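Cludumex (student project)

Cludumex is a student robotics project in household manipulation, run as a two-semester course with an attached club. It was founded by Annelies Gruber, who still teaches the course. Enrollment is limited to 30 students per year.

Course structure

Students work in pairs. The first semester covers arm kinematics, gripper control and safety procedures. In the second, each pair records demonstrations on a two-arm station, trains a control policy and submits it for testing. The shared archive, named Isudis, held 1,021 recorded demonstrations at the end of the last course year.

Countertop tasks

The standard exercise uses a table set with ordinary household goods. A white toaster oven stands near the center, with a clear tray in front of its glass door. Other items, among them a latched food container, a tennis racket and a paper cup of wooden sticks, share the surface. Each arm ends in a gripper with two black fingers. Clear plastic and glass are rated as the hardest materials in the course – depth readings on them are often incomplete.
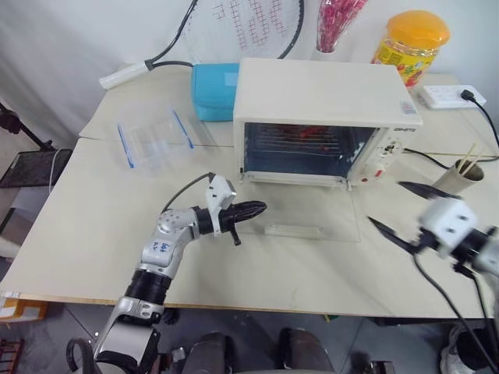
Competition

An internal contest, the Costa Round, is held in August. Teams have 2 attempts per task, and the better score counts. Software faults do not earn a repeat attempt.

Software

Policies run on Zotby, a control package maintained by former students. Version 2 added joint torque limits and a common log format.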